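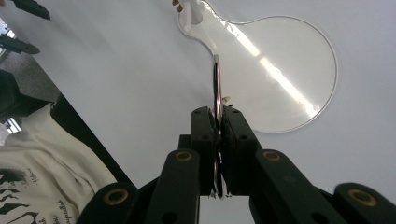
Short thread on what the Gorero inter-parliamentary group agreed at its August session, as the communiqué leaves out most of the procedure.

1/ The group has two chambers' worth of members but no joint secretariat. Until now each side kept its own record and the two were reconciled by letter. The last reconciliation took from one session to the next.

2/ Under the new text there is a single record, drafted by the host side and initialled by both clerks before delegations leave. If they can't agree a passage, both versions go in, side by side. Hywel Nicholas drafted that clause and it survived unamended.

3/ Observer status. The Jostberg assembly applied as a full member and was admitted as an observer. It may speak on any item, may not table amendments, and pays a reduced subscription of 850 euros. Full members pay 3000.

4/ Ľubomír Brabec (rapporteur) wanted observers to be able to co-sign amendments with a full member. Lost on a show of hands. The tally was not recorded, which is allowed under the old rules and won't be under the new ones.

5/ Agenda deadlines: items must now reach the host clerk with a note of up to 700 words. The draft had no limit. Iolo Jarman's note on river freight is the one people cite when asked why there is a limit.

6/ Language. Working papers in two languages, speeches in any language if the speaker's own delegation supplies the interpreter. Same as before, but now written down. Previously it rested on an exchange of letters between two former chairs, one of which has been lost.

7/ The election monitoring item was deferred. Hefin Bellis asked for the Horkon visit report to be published first. The chair ruled that publication is for the delegation that made the visit. Bellis asked for the ruling in writing and got it before the Tuesday sitting closed.

8/ The ruling cites rule 14. Rule 14 covers working papers. Whether a visit report is a working paper is not defined anywhere I can find. The Kasprzak paper on definitions would have settled it but was withdrawn.

9/ Next steps: each parliament has to approve the new rules under its own procedure. For one side that is a decision of the presiding officer. For the other it needs a motion in plenary, and Aled Parry has given notice of one.

10/ Correction to 3/: the observer rate applies from the next session. Jostberg paid nothing for this one.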